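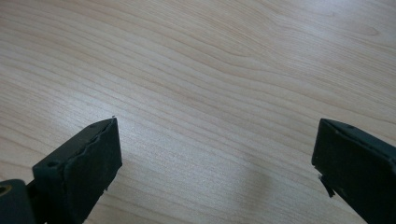 **How often should the finger pads on the handling cell be replaced?**

Every 30 operating days, or sooner when the weekly check finds lifting or tearing at the tips. The original plan allowed for one change every 100 days, and this report asks the funder to note the revised interval and its effect on the consumables line.

## Progress report: handling cell, Wendlow workshop

Submitted to the Surham Equipment Fund by Wistico, 2023-11-30

### 1. Work in the period

The cell remained in service throughout the reporting period. Maintenance followed the schedule agreed with the fund, apart from the finger pads, which needed attention well ahead of their planned date. Wear is concentrated at the front ends of the fingers, where the dark covering chips along the rim of the pad and can peel back at a corner. The finger bodies themselves have been retained.

In October the maintenance procedure was rewritten. It now requires staff to:

- isolate the cell and tag the controller before touching either finger
- look over both tips, including the inner faces, and record any flap, chip or loose fragment
- trim nothing - a lifted edge is a reason to replace the pad
- check fasteners and threaded inserts for movement
- change pads in pairs and repeat the closing alignment
- run 200 open-and-close cycles without a load before returning the cell to work

The last item was added at the request of Nigam, our service contractor, and takes the place of the shorter check in the supplier's handbook.

### 2. Set-up

The rest position of the gripper above the work surface was raised by 2 mm. The earlier setting left too little clearance at the tips when the fingers opened fully, and we consider this a likely contributor to the early wear. We do not yet have enough service history at the new height to say so with confidence.

### 3. Budget

Labour remains within the approved amount. Consumables will exceed their line if the shorter interval continues to the end of the grant year. We propose to cover the difference from the travel line, which is underspent. No additional funding is sought.

### 4. Matters outstanding

Nigam has been asked to quote for a bonded pad with a wrapped front edge. A sample set will be trialled on this cell only, and the present pads will stay in stock until the trial is finished. The spare controller battery is still on back order.

The fund's approval is requested for the transfer described in section 3. The revised maintenance procedure is held at the Wendlow office and can be supplied on request.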